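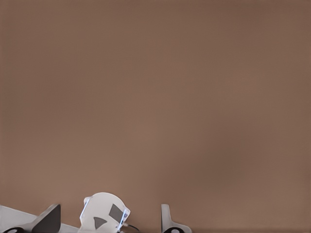 Grerkside to begin filming in regional Victoria this July

Saraç Pictures has confirmed that cameras will roll in July on Grerkside, a feature-length thriller written and directed by Zerrin Bozkurt. The shoot will be based in and near Ballarat, with interiors to be filmed in a former wool store on the edge of town.

The film follows a night-shift dispatcher at a country freight company who starts taking radio calls from a truck that was written off years earlier. She has one shift to work out who is on the other end, and the story takes place almost entirely between dusk and the morning changeover. Grerkside is the name of the depot where she works.

It is Bozkurt's second feature. Her first, Drarnura, was a low-budget drama set in a seaside caravan park during the off-season. It played at festivals here and overseas before a short cinema run, and has since found an audience on home release. Several of the key crew from that film are returning, including the cinematographer, the editor and the sound team.

Bozkurt wrote the first draft of Grerkside while Drarnura was being edited. It began as a short radio play for three voices, and much of that version has survived in the finished script. Long stretches of the film are carried by conversations over the two-way, with the other speaker heard but not seen.

"I grew up in a house where the radio was always on in the kitchen, and you'd hear the drivers talking to each other late at night," Bozkurt said. "You never met them but you knew their voices. I wanted to make something scary out of that, because it was a comforting sound and I thought it would be a bit awful to spoil it."

The production will shoot mostly at night. To keep the radio scenes as natural as possible, the actors playing the drivers will be on site and speaking live from a separate room, instead of having their lines added later. The sound department has spent the past few months testing older handsets and base units to find a set that gives the right amount of crackle without making the dialogue hard to follow.

Casting is complete for the main roles and will be announced separately. The production is still looking for over 300 background performers, most of them for a single sequence at a truck show which opens the film. No acting experience is needed for these roles. People who own a prime mover, a rigid truck or a service vehicle built before the mid-1990s are also invited to get in touch, as the art department is hoping to fill the showground with working vehicles from the region.

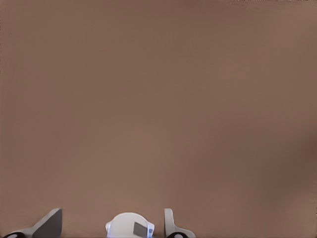 Bozkurt said the truck show was the scene she was most nervous about, and also the one she had refused to cut from the script at every stage. She said the rest of the film happens in the dark with one person at a desk, and that audiences needed to see the whole town in daylight first, eating chips and looking at engines, so they would know what the dispatcher stood to lose. She added that she would be happy to be rained on for it if the weather turned.

The truck show will be filmed over 2 days at the local showground. Background performers will be asked to attend both days where they can, and will be paid. Meals will be provided. Children may take part with a parent or guardian present, and the usual working-hour limits for minors will apply. Performers should dress for cold weather, in plain clothes without large logos, and should expect a fair bit of standing.

The main unit will then move to the wool store, where the depot office, the drivers' room and the loading dock are being built as one connected set. The layout allows the camera to follow the dispatcher from her desk out to the dock without a break, and Bozkurt plans to use this for a 20 minute scene in the last third of the film. Rehearsals for that scene will be held on the finished set before filming starts.

A small number of road scenes will be shot on private and closed local roads. Residents close to these locations will receive a letter with times and a contact number before any work takes place. Most of the road work will be finished by 2 am. There may be short traffic holds, and some vehicle noise, but no scenes in the script call for gunfire or explosions.

Music for the film will be written by Heker, the Melbourne electronic duo who also supplied two tracks for Drarnura. They are recording early sketches now so that parts of the score can be played on set. The duo have said they intend to build most of the music from tuned static and an old pump organ, and that a soundtrack album will follow on vinyl and digital formats.

Editing will take place in Melbourne once the shoot wraps. Saraç Pictures is aiming for a festival premiere, followed by a cinema release in Australia and New Zealand. Dates have not been set. The film is expected to carry an M or MA15+ classification – the production says it is more tense than bloody, though there is some strong language over the radio.

Background performers and vehicle owners can register through the Grerkside page on the Saraç Pictures website. Registrations close at 5 pm on Tuesday. Applicants will be asked for a recent photo, their availability and, for vehicles, the make, the year and whether it can be driven to the showground under its own power. Successful applicants will be contacted by email.

Media enquiries, including requests for interviews with Zerrin Bozkurt, should be sent to the Saraç Pictures publicity office. There will be one set visit for media during the wool store section of the shoot. Places are limited and will be given to local outlets first.

About Saraç Pictures

Saraç Pictures is an independent film company based in Melbourne. It develops and produces features and short films, with a focus on stories set outside the capital cities. Its previous feature was Drarnura.

ENDS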